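Plutside | Quiénes somos

Empresa · Planificación y compra de equipos

Plutside ayuda a talleres, laboratorios y centros de formación profesional a decidir qué robots comprar, cuándo y con qué dinero. No fabricamos ni vendemos equipos y no cobramos comisión de ningún proveedor. Nuestros ingresos vienen de los clientes que nos encargan un plan.

Empezamos en una oficina alquilada en Furtado, con tres personas que habían pasado años en departamentos de compras de la industria auxiliar. Desde entonces hemos cerrado 39 planes de equipamiento. La mayoría son pequeños: una célula con uno o dos brazos, su mesa, las pinzas y la formación del personal.

Cómo trabajamos

Un encargo normal tiene dos fases. En la primera visitamos el centro, medimos el espacio, revisamos la instalación eléctrica y hablamos con quienes van a usar el equipo a diario. En la segunda preparamos el presupuesto por partidas y un calendario de compra ajustado al ejercicio contable del cliente. Si hay subvención de por medio, el calendario se hace a partir de la fecha de justificación.

En el presupuesto separamos siempre el brazo de lo que va en su extremo. Las pinzas y las manos se eligen según la tarea, se desgastan antes y suelen quedar mal calculadas en las ofertas. También van aparte el cableado, los repuestos, las licencias y las horas de puesta en marcha. El plan que hicimos para Aketti pasó por 2 revisiones antes de la firma, las dos por culpa de los repuestos.

Pruebas antes de comprar

Recomendamos reservar una partida para ensayos. Apilar cubos de madera de colores es una tarea barata de montar y permite comparar pinzas distintas sobre la misma mesa.
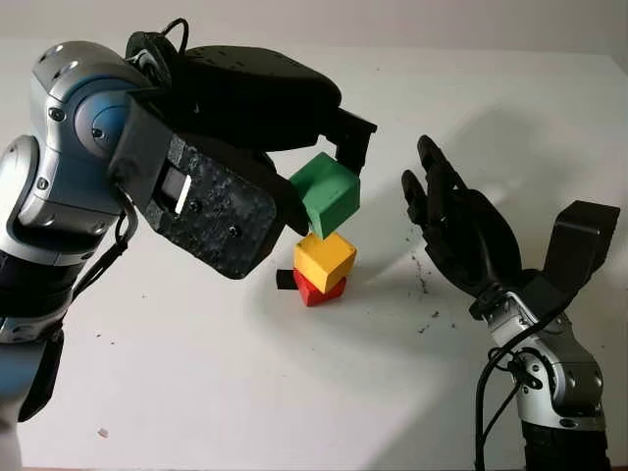 Los resultados se anotan en una hoja común y se entregan al cliente junto con las ofertas. La hoja, que llamamos Trundement, tiene ya casi 1.992 registros y se actualiza cada junio con los precios de mantenimiento.

Con quién trabajamos

Aceptamos encargos de centros públicos y privados. La primera reunión no se cobra. Para pedirla basta con enviar un plano del local, una descripción de la tarea y el importe máximo previsto, con o sin IVA.

Contenidos relacionados

Comprar o alquilar un brazo robótico
Qué pedir en una oferta de pinzas
Plan de equipamiento de Aketti
Partidas que se olvidan en el primer presupuesto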